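Last updated: June

"The cheap films taught me how to be afraid"

The director of "The Clotholm Tenant" does not want a chair with arms. She takes the hard one by the window, puts her tea on the floor and asks if we can begin before she becomes nervous. Her first long film is a ghost story, 914 minutes of raw material cut down to less than an hour and a half, and it had its first public showing at the small festival in Pritau.

"I did not grow up with good horror," she says. "I grew up with the bad kind, late in the evening, with the sound very low because my parents were sleeping in the next room. The cheap films taught me how to be afraid. When you cannot hear the music, you watch the doors."

Doors are important in her film. The story follows a widow who rents the upper floor of a house in Clotholm and begins to hear somebody moving downstairs, although the landlord has told her that the lower rooms are locked. We see the staircase many times. We see the lower rooms only once, near the end, and for a very short moment.

I ask if she was under pressure to show more. She laughs. "Of course. Everybody who read the script said, where is the monster? I said, on page seven. They went back to page seven and there was only a woman who is washing a cup."

The money came from Pandey, a small production company which until then had made only short documentaries. They gave her 14 nights in the house and one condition: the film had to be finished before the winter. She wrote most of it in the kitchen of her aunt, and she says that the best scene, the telephone call, was written between midnight and three in the morning.

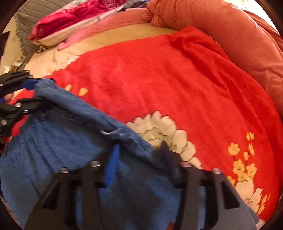 Which film frightened you the most when you were young?

"A vampire film, an old one, and I do not remember the title. The vampire himself was not frightening at all, he looked like my dentist. But there was a servant who always stood behind him and never spoke. I was thinking about this servant for years. In my film the landlord has something from him, I think."

The landlord is indeed the strongest figure in the film. He speaks politely, he brings the post upstairs, and he never comes further than the doormat. Some viewers in Pritau found him too quiet. Others told her afterwards that they could not look at him.

She is less happy with the ending. There were two versions, and she chose the slower one on the last evening of the editing. "Today I would take the other," she says. "Or I would take this one and make it shorter. Ask me next month and I will say something different."

About her next work she is careful. It has a title, "Kuka", which in Finnish means "who", and it takes place on a ferry during one night. There will be more people in it and fewer staircases. She would like to shoot in black and white, but Pandey has not agreed yet.

Before I leave, I want to know if she still watches horror films with the sound low. She says that she does it only with the ones she has seen before. With a new one she sits in the third row, near the exit, and keeps her coat on.

7 comments | 2,000 shares

Sign up for our newsletter and receive new interviews and reviews by e-mail.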